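Nudbridge Play Corner: where we've got to, August 2021

Hi Phyllis,

You asked for a plain update on how the grant is being spent and whether the play kitchen is earning its place, so I'll start with that and get to the boring receipts further down. The kitchen is up in the back bay, next to the picture books, and I'm really pleased with it!

The cooking end, with the tiles behind it:

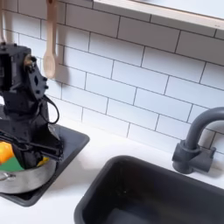
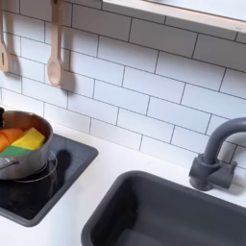
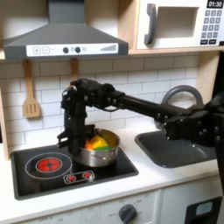
You'll remember we went back and forth over whether to buy a kitchen at all or put everything into dressing-up clothes. Deisy Bedoya was firmly on the kitchen side and I think she was right. The microwave was the surprise for me. I'd have guessed the stove would be the big draw, but the under-fives go straight for that microwave, and then there's a long discussion about what's for dinner (usually soup, sometimes "dog soup", and I've stopped asking).

The metal pot was an extra. Our first list had a plastic pan set on it and Elsie Hulme talked me out of it, partly for the sound. She says a real clang is half the fun of cooking. I wasn't so sure about that when I was on the desk the first morning, but the parents haven't complained and the pot has had a hard summer and come through it fine.

Money, then. You gave us 850 dollars for this part of the project. The kitchen took most of it, and delivery from Clegg was more than they first quoted, which I did argue about, and they knocked 20 dollars off in the end. What's left is set aside for food pieces and a couple of aprons. I have the receipts in one envelope and Ryan Stockdale has copies. He'd also like me to say that the delivery charge is on the second invoice, not the first, in case you go looking for it.

Putting it together took Declan Pilkington and me most of an evening. The instructions were all drawings, no words, and we got one side panel on back to front and had to undo it. If Nilavville do go ahead with one of their own, tell them to sort the screws into cups before they start, and to leave the shelf until last. I'm happy to drive over and help.

Not everything has gone to plan. I'd promised you a story session built around the kitchen by now and we've run 5 out of the 7 I put in the original timetable. One was lost to the water being off in the building and the other was my fault, I double-booked the room. Both will be made up in the fall. The sessions we did run were lovely. We read a picture book about somebody making a meal, then the kids went off and made it themselves, more or less, and several of the quieter ones talked more over the stove than I've ever heard them talk in the circle. I know that's hard to put on your form, so I've written a few of the conversations down and will send them separately, with names taken out.

Tidying up is still a work in progress. The food pieces wander. I found an orange one in with the atlases last week. We tried a big bin beside the counter, and everything went into the bin, including somebody's shoe. Deisy wants to try picture labels next, so the kids can match each thing to its spot, and she's going to draw them herself. The spoon and the spatula do get hung back up on the wall side, mostly because the children like doing it.

Coming up: labels first, then the aprons, then Samus, our puppet theater, which will share the bay with the kitchen once we've moved one of the low bookcases. I'd like to keep a little money back until December in case something needs replacing over the winter, if that's all right with you. Could you let me know if it has to be spent sooner? I couldn't tell from the grant letter.

You're very welcome to come and see it any morning. Bring your grandson, he'll be put to work.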